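Sorting sauces and seasonings in a divided basket

I love a job that takes ten minutes and makes every dinner easier, and this is one of them! All you need is a shallow wicker basket with dividers.

1. Empty the sauce shelf and wipe every bottle, especially round the neck.
2. Put tall bottles at the back, lids you can grab in front.
3. Keep one compartment for the little pots you use daily (mine is the right-hand one, and it fills up fast).
4. Turn labels outwards where you can.
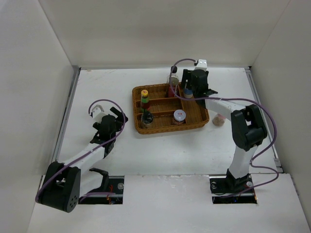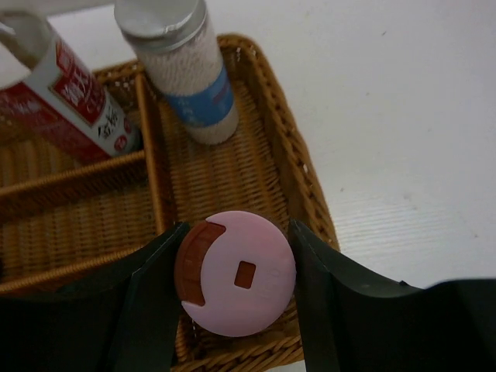 The brown wicker basket, with its woven dividers in the first photo and the pink cap over the right-hand compartment in the second.

Sobia Butt wrote in to suggest lining the base with baking paper, and I'm so glad she did – drips lift straight out. Change it every 2 weeks, or sooner if the soy sauce has had an accident.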